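Emik Hand-Held Gripper, two-finger
Garnow / Handling tools / Demonstration grippers

The Emik is a manually carried gripper for recording pick-and-place demonstrations outside the lab. The operator holds the tool, closes the jaw on the object and moves it as a robot arm would. Jaw position and wrist pose are logged together at 30 Hz. Units can be used singly or as a left and right pair.

Finger pads are rubber and push onto the fingertips without tools. Replace them when the surface turns glossy or starts to lift at the corners. Fruit, soft packaging and glazed dishes can be handled on the standard pad. For thin flat items, order the Flanlow pad set.

Specifications
Weight without battery: 368 g
Running time: around 4 hours
Logging rate: 30 Hz
Mount: Hjaltested quick plate, also fits the matching arm flange

In the box
Gripper, battery, charging cable, wrist strap, 8 spare pads

Notes
Zero the jaw before each session with the fingers fully closed. Pairs must be synced from the left unit. Wipe pads with a damp cloth; solvents will harden the rubber. The pivot screws are set at assembly and should not be tightened by the user. Arm flange sold separately.

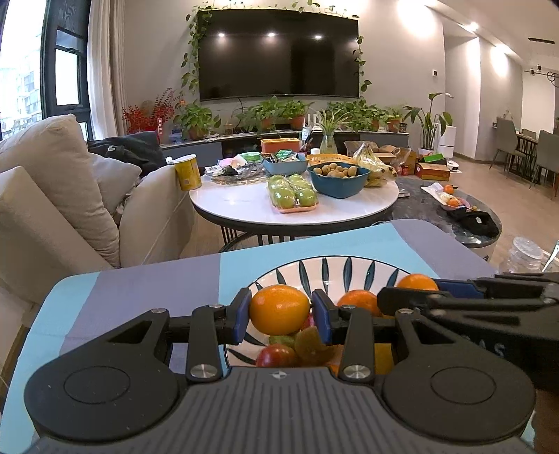 Orange held in the padded fingertips over a fruit bowl, second gripper at right.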